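Changes to wedding bookings at Omthorpe and Gotville

Published April 11, 2024

The Stockdale Registration Service has completed its review of ceremony bookings. The new arrangements set out in this item apply to all weddings and civil partnerships booked from the start of July. Couples who already hold a written confirmation keep the terms on which they booked, and need take no action unless they wish to move their ceremony to another room or another time.

The review was led by Renata Kaczmarczyk, Ceremonies Manager, with help from the front office at Omthorpe and the registrars who attend ceremonies elsewhere in the district. Almost 200 couples returned the questionnaire sent out with their certificates. The service is grateful to all of them, including those who wrote at length about the car park.

Rooms

Two rooms will be offered. The Garden Room at Omthorpe seats 60 guests, a limit set by the fire safety certificate which includes children and babies in arms. It does not include the couple, the registrars, or one photographer. The Gotville office has a smaller room intended for couples who would like a short ceremony with their witnesses and perhaps their parents. The upstairs room at Omthorpe, which was used for ceremonies while the Garden Room was being redecorated, has gone back to being an office and is no longer available.

A number of couples asked whether extra guests could stand at the back of the Garden Room. They cannot. Registrars have been asked to check numbers at the door, and a ceremony will not begin until the room is within its limit. Couples expecting a larger party may prefer one of the approved venues in the district. A current list is kept at both offices and may be taken away.

Giving notice

Many of the difficulties reported to the service begin well before the ceremony, at the point of giving notice. Each partner must give notice in person, and must do so in the district where he or she lives, even where the wedding will take place somewhere else. A booking made with us is provisional until both notices have been given and the legal waiting period has passed. Deposits cannot be returned where a ceremony is lost through late notice.

Please bring original documents to the appointment. Photographs of documents on a telephone are not accepted, and neither are photocopies. Anyone who has been married before will need to show how that marriage ended, and where the document is in another language, a full translation must accompany it. Raluca Ghiță, who looks after notice appointments at Omthorpe, asks that couples telephone in advance if any name is spelled differently from one document to the next. Accented letters and changes of surname are the usual causes. Most can be settled quickly if the office has seen the question before the day of the appointment.

Appointments for notices are now made through the Neltar booking page, which replaces the paper diary. Those who would prefer to telephone may continue to do so, and the office will enter the appointment on their behalf. The confirmation message is sent at once. If it does not arrive, please check the address given before making a second booking — duplicate appointments were the most frequent fault found during the trial.

Words, readings and music

The legal declarations must be spoken in full, aloud, and in the presence of the registrars and two witnesses. Around those words there is a good deal of freedom. Couples may choose from the four ceremony scripts held by the service, may add promises of their own, and may invite family or friends to read. Readings in other languages are welcome, provided that a translation is supplied with the text. The declarations themselves must be understood by everyone taking a formal part, and an interpreter should be arranged where there is any doubt.

A civil ceremony may not contain religious worship. The rule is often found puzzling, particularly where a couple has chosen a song or poem that mentions heaven or angels in passing. Omprakash Shukla, Senior Registrar, reads all proposed texts and will give an early opinion on anything that seems uncertain. He has asked for texts to be sent in good time, in the order in which they are to be read, and with the name of each reader written beside them. Changes on the morning of the wedding put a strain on staff who may have come directly from another ceremony.

Music may be played from the couple's own device or from the equipment in the room. Live musicians are permitted in the Garden Room but should arrive early enough to set up before guests are seated. There is one socket near the front, to the left of the registrars' table, and the harpist who attended last year found it sufficient for her lamp. Amplifiers are not allowed at Gotville, where the room shares a wall with the waiting area.

Exchanging rings remains optional. A couple may exchange some other token, or none at all, and the wording will be altered to suit if the registrar is told beforehand.

Arrival and punctuality

The registrars must speak to each partner separately before the ceremony to confirm the details that will be entered in the record. Couples should therefore arrive before the booked time. They may ask to be seen in different rooms if they do not wish to meet before the ceremony starts. Witnesses should make themselves known at the desk. They need not be related to the couple, but they must be able to follow what is said and be willing to sign.

Where a party arrives late, the registrars will shorten the ceremony if they can do so without delaying the next. The readings will be left out first. If the delay is longer, the ceremony may have to be moved to the end of the day or to another date, and a further fee may be charged.
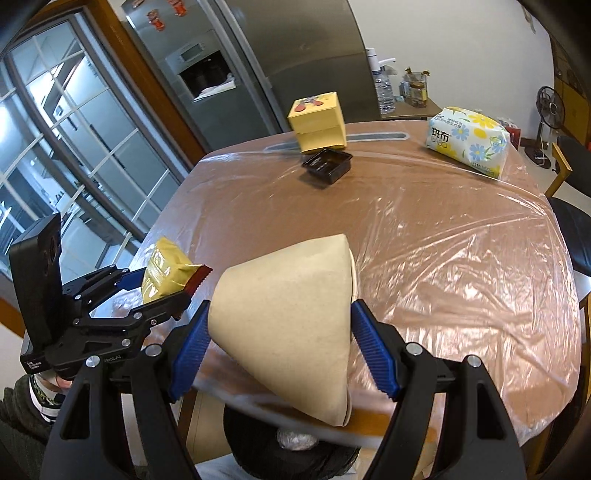 Wedding parties have asked for some time whether they may raise a glass on the premises after the signing, and from July this will be allowed in the foyer at Omthorpe. Nothing may be served in the Garden Room itself. The new arrangement is a modest one: the foyer may be used for a short toast while photographs are being taken outside, and it must be clear before the next party is shown in. Glassware is not permitted on the stone floor. Couples are asked to bring paper cups, and a plain tan cup with a white inner lip is perfectly suitable. Bottles should be opened outside, and everything brought in should be taken away by the party.

Confetti may be thrown on the lawn side of the building only. It should be made of real petals or of paper that breaks down in the rain. Foil shapes and party poppers are not allowed at either office. Guests with allergies have occasionally been affected by dried flowers, and couples may wish to mention this to their florist.

Fees and certificates

Ceremony fees for the coming year are displayed at both offices and on the booking page. The deposit is taken when the booking is made, and the balance falls due before the ceremony. Certificates are ordered separately. Couples who intend to change a name on a passport, a bank account or a tenancy are advised to order more than one copy, as several organisations will ask to see an original at the same time. Jade Parsons in the certificates office can advise on collection and posting.

Questions

A printed guide to the new arrangements will be available from the front desks at Omthorpe and Gotville, and a large print edition may be requested. Comments on the changes should be addressed to Sheila Lightfoot, Superintendent Registrar, at the Omthorpe office. Questions about a booking already made should go to the ceremonies team, quoting the reference at the top of the confirmation letter.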